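Seleo
About
Method
Reading list
Contact

About us

Seleo is a small research company in Vistmont. We work on one question: how a robot arm can learn to handle ordinary objects from simulated practice, with as little time on real hardware as possible. We publish what we find, and we license the training tools to companies that build or run robot arms.

Pentti Vuorinen started the company after several years of writing control software for packing lines. The arms on those lines did their jobs well as long as nothing moved. If a part came in at a different angle, or if the lighting over the belt was changed, somebody had to go back and retune the system by hand. He wanted to know how much of that retuning could be replaced by training, and whether the training could be done on a computer before the arm was ever bolted down.

There are 13 of us now. Most of the staff write software. Two people build and maintain the test cells, and one looks after the object library, a bigger job than it sounds.

What we work on

Our main method is called Dikel. It is a way of training a policy – the piece of software that turns camera images into arm movements – on simulated tabletops whose contents stay the same while the viewing conditions change.

A common approach in simulation is to change everything at once. Objects, positions, colors, lights and camera are all drawn at random for each training run. This works, and we used it ourselves for a long time. The trouble is that when the policy fails, it is hard to say why. The failure could come from the object, the light, the camera angle, or some mix of them.

Dikel separates these. We fix a layout, meaning a set of objects and where they sit, and we render it under many conditions. The policy sees the same layout again and again with different light, different shadows and small shifts in viewpoint. It is then asked to give the same answer each time about where things are and how to approach them. When the answers disagree, the disagreement is used as a training signal. Only after the policy is steady on one layout does the system move to the next.

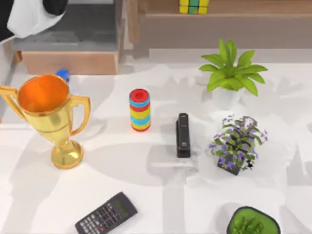 Layouts are put together by hand. We tried generating them automatically and got tables that no person would ever leave behind, with objects balanced on one another or packed into a corner. A hand-built layout takes longer, but it lets us choose problems on purpose. A trophy cup is a good one, with a shiny gold surface that changes with every light source, a wide open mouth, a slim stem and two handles. A stapler is long, narrow and black, so the policy has to get its direction right before it closes on anything. Leafy plants have no clean outline at all. We also like to leave something partly hidden, such as a blue cap that only just shows past the rim of the cup, to see whether the policy treats it as a separate object or as part of the thing in front.

Shadows get a lot of our attention. In early tests our policies often took the edge of a strong shadow on a white table for the edge of an object, and the arm would slow down or steer around a patch of nothing. We now use wide, soft, overlapping shadows in most layouts, and we vary them more than any other condition.

What we have found

Our current benchmark has 40 layouts. Each is tested in simulation first and then rebuilt with real objects in one of our cells, as closely as we can manage. The policy gets 10 attempts at each layout, and an attempt counts only if the arm reaches the named object, lifts it and sets it down in the marked area without touching anything else.

The main result is that steady answers in simulation are a useful guide to behavior on the real arm. Policies that gave the same position for an object under all lighting conditions did better in the cell than policies with a higher simulated success rate but less steady answers. We did not expect the difference to be as clear as it was, and we reran the comparison with new layouts before writing it up.

The second result is less welcome. The method helps very little with objects that bend. Leaves and stems move when they are touched, and our simulated plants do not move in the same way. A policy can be perfectly steady about where a plant is and still knock it over. For now we treat plants as things to avoid and do not ask the arm to pick them up by the foliage. Gripping the pot is possible when the pot can be seen, but a white pot on a white table remains one of our worst cases.
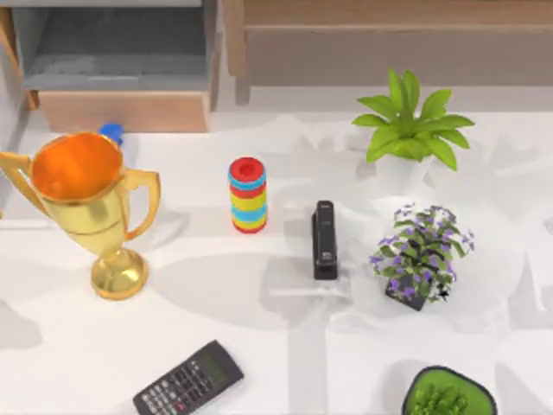 The third result concerns training order. We had assumed that layouts should go from easy to hard, with a few well-separated objects at the start and crowded tables at the end. In our tests the order made no difference we could measure, provided each layout was held until the policy was steady. We have kept the easy-to-hard order anyway, mainly because it makes problems show up early in a run.

A full description of the method is in our technical report, first released in June and revised on December 21, 2022. The revised version corrects an error in how near misses were scored. The correction lowered our numbers slightly and did not change the ranking of the methods we compared. Both versions are available, and the changes are marked.

How we work

A project here usually starts with a failure. Someone watches the arm do something wrong in the cell, writes down what happened, and tries to reproduce it in simulation. If it can be reproduced, it becomes a layout. If it can't, we look for what the simulation is missing. A fair amount of our time goes into the second kind, and some of those notes have been open for years.

We keep failed runs. Storage is cheap and memory is poor, and more than once an old run has answered a question that came up much later. Every result in our reports can be traced to the layout files, the settings and the version of the software that produced it.

Staff spend part of each month in the test cells, including the people who only write code. It is easy to trust a rendered table too much if you never see the real one. Small things matter there, like a calculator sliding on a smooth surface when one finger touches it before the other.

We do not work on robots for use around people without guarding, and we do not take on weapons work. Pentti set both rules at the start, and they are written into our license terms.

Who we work with

Our longest-running partner is Hyvönen, a maker of sorting equipment. They lend us hardware and send us cases that their own systems handle badly. In return they get early access to the tools. They do not review our results before publication.

We also take research visitors for stays of up to 10 weeks. Visitors bring their own question and get a desk, simulation time and a share of a test cell. Past visitors have worked on transparent objects, on faster rendering of soft shadows, and on ways to tell when a policy is unsure. The last of these is now part of Dikel. We can't pay travel costs at present.

The object library

The library holds the models we use in our layouts: household and office items, toys, plants, containers. Each entry has a shape, a surface finish, a weight and a friction value. Weights are measured on the real object where we have it. Friction values are less reliable, and the entries say which ones were measured and which were estimated.

Anyone may use the library for research. If you find a mistake in an entry, please tell us the entry name and what you measured. Corrections go into the next release with your name on them, unless you would prefer otherwise.

Contact

We are on the ground floor of the old printing works in Vistmont. Visits are by appointment, and the cells are sometimes closed when long tests are running, so please write first.

For licensing, research visits or questions about the technical report, use the form on the contact page and choose the subject that fits best. Questions about the method are passed to whoever wrote that part of the code, and a reply can take a week or two.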